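Teleop demos: hand drifts when I re-clutch, ruining my pick and place episodes

Asked 21 January 2021 in Manipulation / Teaching by demonstration
Viewed 2054 times
3 answers

Question

Hi all, first post so sorry if wrong section.

Setting up demos for a simple food handling task. Robot arm with a multi-finger hand, I drive it with a glove plus wrist tracker, software is Zidgate on the operator side and Fitov for recording. Task is: pick the croissant up off the plate, lift, hold, put it back on the plate. That's it. Supposed to be the easy one before we go on to harder stuff.

Two problems.

1) Every time I let go of the clutch pedal to rest my arm and press it again, the hand jumps. Not a lot, but enough that if I'm near the plate I bump the rim. I thought re-clutching was supposed to zero the offset? Happens maybe every third time, can't make it happen on purpose.

2) Out of 60 episodes I'd call less than half clean. Rest have a pause in the middle while I figure out where my fingers are, or I squeeze too hard. Croissants are not forgiving. By the end of a session it's flakes everywhere and the object is a different shape from what it was in episode one.

Table setup, gray mat in the middle with the plate on it, arm comes in from the left:

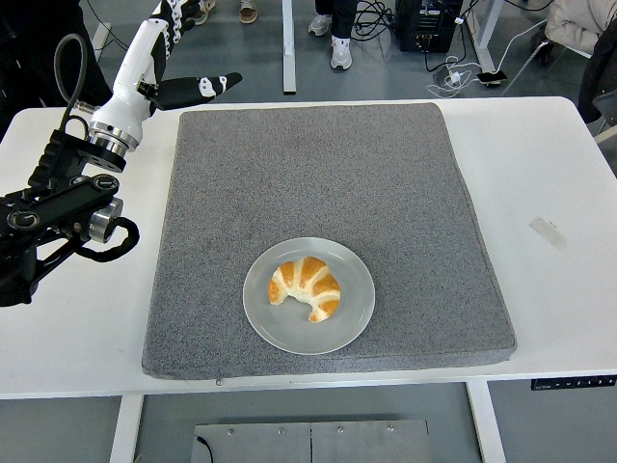 Croissant on the plate, hand held off at the far side of the table.

Recording at 60 Hz, hand and wrist both. I tried turning up the smoothing in Zidgate and it got rid of the shaking, but now it feels like driving through mud and I overshoot.

So questions: is the jump a tracker thing or a settings thing. And do I keep the ugly episodes or throw them out? My plan was 300 total and I'd rather not do 600 to get there.

Also should I be moving the plate between episodes or leave it? Been leaving it.

Thanks

Answer 1 (accepted, 8 votes)

Had this exact jump. Settings thing, most likely. Zidgate has two clutch modes, "absolute" and "relative", and the install I had came up in absolute. In absolute it goes to wherever your wrist is when you press again, so if you rested your arm and came back a bit off, it jumps. If you came back close to the same spot you don't notice. That would explain the every third time.

Switch to relative. Then check that orientation is set to relative too, it's a seperate checkbox further down and I missed it for days. Position was fine and the wrist still twisted on me.

If it still jumps in relative, log the raw tracker pose with the pedal up and your arm lying still on something solid. Flat line = tracker is ok. Steps in it = tracker is losing you, move the base stations or take off whatever shiny thing you're wearing.

Smoothing: put it back down. Lag is worse than shake for demos. You can filter shake afterwards in Fitov, but you can't filter out an overshoot, it's a real motion and the policy will learn it. I run the lowest setting that doesn't make the fingers buzz. Lower your motion scale instead, half speed near the object feels slow for ten minutes and then you stop noticing.

On bad episodes:
- dropped it, knocked the plate, e-stop: out of the training set, keep the files in another folder
- long pause in the middle: trim it. Fitov lets you cut idle stretches, watch that you cut the hand channel and the wrist channel together or they go out of sync
- fumbled the grasp, then recovered and finished: KEEP. These are good, the policy is going to fumble too and it has to see what getting out of it looks like

And yes move the plate. A few inches each way, and turn it so the croissant points different directions. If you leave it in one spot you're teaching a replay. I'd do small blocks, 8 episodes per plate position then shift. Easier on your head than moving it every time.

Start pose matters as well. Send the hand back to the same parked position by script, not by hand, otherwise the first second of every episode is different for no good reason.

Answer 2 (2 votes)

Agree w/ above about relative mode.

For the squeezing: can you cap finger torque on the robot side? We did that with the Drodaditz hand driver, there's a current limit per finger. Set it with a real croissant, go up til it just holds through a lift, then a tiny bit more. After that you can close your glove all the way like an idiot and it won't crush. Caveat, the recorded command then says "fully closed" while the fingers stop early, so decide which one you train on, commanded or measured. We used commanded, with the same cap left on at run time. If you take the cap off later don't be surprised.

Swap the croissant more often too. We went to a new one every 20 min or so. Bread that's been handled to death behaves nothing like a fresh one, and if half your data is on a limp flat thing that's what it will be good at. Someone will tell you to use a rubber fake. Fine for practice, I wouldn't record on it, way too grippy.

Finger practice: do your first ten runs of the day with recording off. My first ten are always garbage.

Answer 3 (0 votes)

why not just do it kinesthetic, grab the arm and move it by hand in gravity comp. much more natural than a glove and no clutch at all. I used Chan for that on a small arm with a two finger gripper and got good demos in one afternoon. dont know if it supports your hand

Comments on answer 3

Works for a parallel gripper. With a multi-finger hand you need one hand on the arm and then what moves the fingers? Plus your own arms are in every camera view and at run time they aren't.

ok fair, didnt think about the cameras

Comment from asker

It was absolute mode. Switched both checkboxes, one full session and no jump yet. Will try the torque cap next. Leaving the trimming till I have more, but good to know about keeping the recoveries, I had been deleting those, ugh.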